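Orkorico Pretend Play Set: a big bag of bits that gets played with every single day

Product: Orkorico Mixed Play Set (food and sea creatures)
Maker: Orkorico
Bought from: Drovinano
Our rating: 12 out of 12 fingers and toes, if the baby would hold still

I have bought a lot of toy food over the years. Some of it was beautiful and some of it cost far too much, and most of it ended up under the couch. So when I tell you I've become a bit of a bore about a plastic corn cob, please understand I came to it with low expectations!

The Orkorico set is a funny mixture. You get fruit and veg, and then, for reasons that are never explained on the packaging, you also get sea creatures. My daughter didn't question this for a second. She opened a café that sells grapes and octopus, and it has been trading ever since (the prices are steep, a bowl of soup was $436 last time I ate there).

The corn is the favourite, and it's the piece I'd point to if you asked me why I like the set. It comes apart into two halves, with the yellow kernels on one piece and the green husk on the other, and there are proper rounded bumps in rows that little fingers love running over. The grapes are glossy and purple with a green leaf on top. I've stepped on them twice and can report that they came off better than I did.

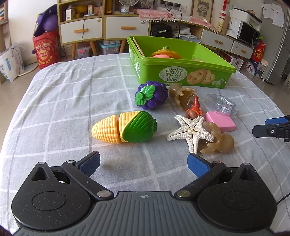
Corn, grapes and the seafood counter, with our cookie box behind.

I wasn't sure about the see-through amber octopuses at first. In a lit room, though, they're gorgeous, and mine get held up to the window every morning so we can look at the colour. The starfish is plain white with a nice texture along its arms, and it gets used as a plate, a hat for a bear and once as a badge. If your kids are into small-world play more than cooking, these are the pieces they'll go for first.

A word on cleaning, as that's usually where I fall out with toys. Warm soapy water and an old toothbrush gets into the curls of the tentacles well enough, and then I leave everything on a tea towel overnight. Don't put the hollow pieces through the dishwasher. I did, and my neighbour Colm Mac Carthaigh did too, after I'd told him not to, and we both had water sloshing about inside for a week.

Storage is my one real grumble. The set came in a thin bag that tore in the first few days, and at this price I'd have liked a box. We use a lime-green tub now, and it works so well that I think Orkorico should just sell it that way. Tipping everything out is half the fun, and packing up has become a game of calling out a vegetable and seeing it go in.

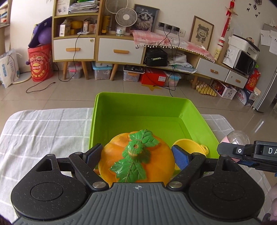
Is the pumpkin one solid piece or does it come apart like the corn?
Ours is played with as a single piece and I've never tried to force it open. The corn is the one to buy the set for if you're after something that splits.

The pumpkin deserves more love than it gets in other reviews, by the way. It's orange with a moulded green leaf and stem over the top, and it has a bit of heft in the hand. In May it was a pumpkin, a football and somebody's baby, all in one afternoon.

I did compare it with the Fastov set, which my sister has. Fastov's pieces are bigger and probably better for very young toddlers, but the colours are paler and her lot lost interest in them pretty quickly. The Þorgeirsson wooden food is lovely too, and heavy, and I'd be too nervous about my floorboards.

We've had ours for 7 months and the colours are still as bright as they were. I've just ordered a second set for my nephew, and I'm getting him a tub to go with it.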